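What I'm buying for the desk setup, and what I'm not

28/07/2022

I said in May that I would put the hand-held gripper budget in writing, so here it is. The total I have to spend is $1,859, and that has to last until the end of the year.

The grippers themselves are paid for. I have a pair, one for each hand, and the work is small household stuff on an ordinary desk: put the charger in the box, take it out, move on to the next thing. What costs money now is everything that wears out or goes missing.

Finger pads are the main one. The blue textured pads hold smooth plastic well, and a glossy power adapter is a fair test of that. I priced replacements from two sellers. Menzies wants $58 a set and Skullirlow wants less but only ships in bulk. I'm going with Menzies and ordering six sets. 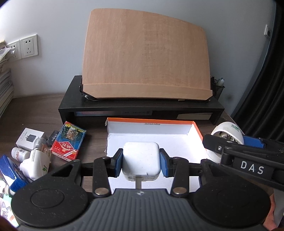
Things I decided against

A second desk. Ffion Morgan offered me hers for $182, and it's a good desk, but I don't have the floor space and would end up storing boxes on it.

New objects. I had a line in the budget for buying items to pick up. I crossed it out. Chargers, card boxes, pens and little bottles are already in the house, and the cardboard they came in does fine as a target.

The Tromik service plan. Nest Owen has it and likes it. I read the terms and it doesn't cover the fingertips or the pads, so it would leave out the parts I expect to replace.

Still open

I need spare linkage arms and haven't had a quote back from Brallel. Whatever is left after that goes to storage drives. If the quote comes in high, the drives wait until next year.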